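Shared workroom inspection, Orner building, ground floor

Items are marked OK, Attention or Fail. Comments follow where the mark needs one. The previous round was in January and anything still open from then is carried over.

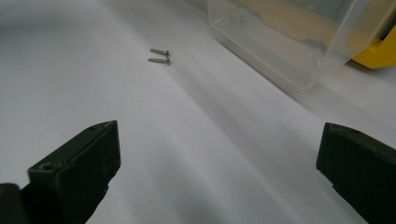
Inspected and written up by Gintarė Urbonaitė
Countersigned: Lautaro Arancibia

1. Entrance and routes out
Main door opens fully: OK
Rear door opens fully: Attention
Comment: The rear door sticks at the bottom and needs a shove. Carried over from January. Bristov have been asked for a price to plane it.
Route between the doors at least 1000 mm wide: OK
Exit signs lit: OK

2. Fire
Extinguishers in place and in date: OK
Fire blanket by the kitchenette: Fail
Comment: The hook is there but the blanket has gone. A new one is on order. Until it arrives, please don't use the hob.
Alarm test heard in all rooms: OK
Comment: Faint in the store cupboard with the door shut, but you can hear it.

3. Electrical
Portable items tested: Attention
Comment: 56 items on the list, 19 of them due again before summer. The Ploltine heater has no label at all – it goes out of use until it has been tested.
Extension leads not joined together: OK
Socket covers sound: OK

4. Tables and benches
Legs locked and level: OK
Tops clean, no sharp edges: OK
Comment: Wipe down with the mild cleaner only. The strong stuff left a sticky film last winter and took ages to get off. 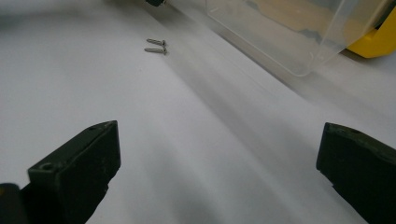

Stools sound: Attention
Comment: Two have loose feet. Both are taped off in the corridor and should stay there until Yáñez collects them for repair.

5. Lighting and air
Ceiling lights working: OK
Comment: The one nearest the sink takes a while to come on. Not a fail, but I'd like the starter changed.
Windows open and close: OK
Extractor fan: OK, noisy

6. First aid and welfare
Kit complete: Attention
Comment: Low on medium plasters and the eyewash is close to its date.
Accident book present: OK
Hot water at the basin: OK

7. Paperwork
Insurance notice displayed: OK
Emergency numbers up to date: Fail
Comment: The sheet by the phone still gives the old out-of-hours number. New sheet to be printed and put up by Lautaro.

Open items: rear door, fire blanket, heater, other electrical tests due, stools, first aid kit, phone sheet.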